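Zakis hand grippers: are they ready for chores?

I paid 483 for a pair of these, mostly to find out whether pinchy robot fingers could ever take over my tidying.

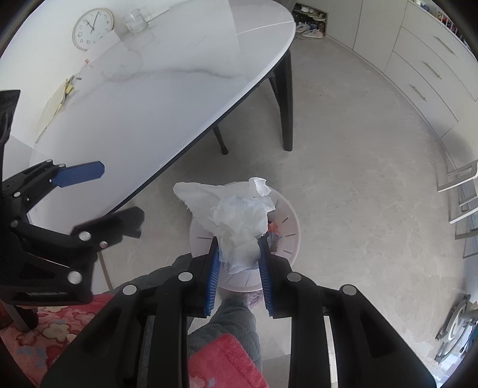 Trash is where I've had the most fun! The ridged blue fingers bite into a wad of tissue really nicely, and I like how soft the pinch feels (my partner Desta says I'm too easily pleased). Glasses scare me, though, and socks are hopeless.

You still do all the thinking yourself, so a machine that clears up alone is a way off, I'd say. Great build, stiff trigger, no spare pads in the box. I'm giving it 4 stars and keeping my broom.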